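Home | Teams | Build Log | Gallery | Parts List | Contact

Gear Pick Station: Gallery

The automation club at Skestotholm Technical School is building a small pick-and-place station for the November round of the Plarnau student competition. The task is simple to state. Spur gears of mixed material and size are laid on a flat gray surface, and the arm has to find each one, close on it, lift it, and set it onto a peg. Each run is limited to 90 seconds. The rules allow one arm, one gripper, and any number of cameras, provided all processing happens on a single computer.

This gallery covers the approach phase, the part of the cycle between the end of the search move and the closing of the fingers. Most of our lost points last season came from this phase. Notes on the peg insertion are on the Build Log page.

White gear, wide approach

The white gear is the easier of the two for detection. It is bright and matte against the gray, and a fixed threshold separates it from the background in nearly every position on the table. 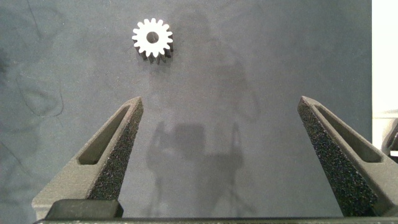

The harder problem is orientation. A spur gear can be gripped at any rotation in principle, but with flat pads the contact changes depending on whether a tooth tip or a gap faces the pad. With a tooth on one side and a gap on the other, the part tends to turn a few degrees as the fingers close. We measured this over 30 trials with the arm stopped at the grip height. The rotation does not matter for lifting. It matters at the peg, where the mating gear is already in place and the teeth have to mesh.

Two corrections were tried. The first was to estimate the tooth phase from the wrist view and rotate the gripper before closing. This worked when the estimate was good and made the result worse when it was not. The second was to let the part turn and then sweep the wrist slowly back and forth over the peg until the teeth dropped in. The second method is slower but needs no estimate, and it is the one in the current program. The sweep routine was written for the Stirer controller and runs as a separate block, so it can be disabled for single-gear tests.

Shadow handling

The arm shades its own work area at low heights. A threshold set with the arm raised is too high once the arm comes down. The program now takes a new background sample at each of three heights and interpolates between them. The Nguyen filter, named after the lab handout it was copied from, is applied after the sample and removes isolated specks.

Metal gear, same finger set

Metal is less predictable. The teeth reflect the overhead light unevenly, so one part of the rim can read as bright as paper and another close to the table. A simple threshold returns a broken ring. We fit a circle to whatever edge points are found and use the bore as a check on the center. If the two centers disagree by more than the allowed margin, the arm backs off and looks again.

Of 279 logged approaches with metal parts, 193 passed the center check on the first look. The remainder are being sorted by table position and light angle.
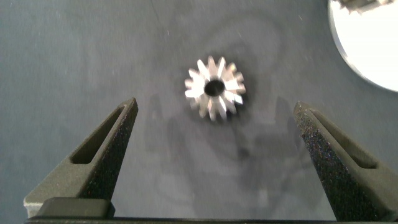

Open items

- Repeat the metal series with the overhead light diffused.
- Log the finger opening at the start of every approach. The older files do not have it.
- Move the background sample to a separate thread. It currently stops the arm at each height.
- Saturday session: full timed runs only, no code changes after the first run.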